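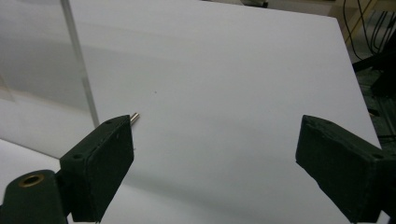
The woman who runs the bench at Vuvmont has heard the pitch before. "They told us the boring part would go away," she says. "So far I have a new boring part."

Her shift now means doing small handling jobs with a pair of grippers, over and over, so that Rulero's software can learn from the recordings. The target is 834 usable runs. When we spoke she was on 37.

Does she think it will free anyone up? "Free them up for what? Ask the office that."
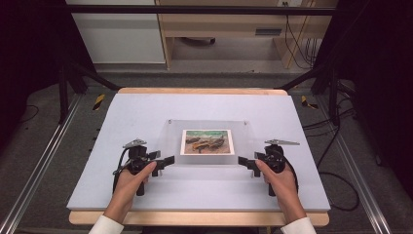
Both grippers at the board, with a picture card in the middle.

Her wrists get tired after around 7 runs in a row – a complaint she has raised twice. The firm's answer was a longer break. She took it, but she would rather see something in writing about jobs.

"If it learns what I do, fine," she says. "I'd like to know what I'm doing the year after that." Management told me it was too early to say.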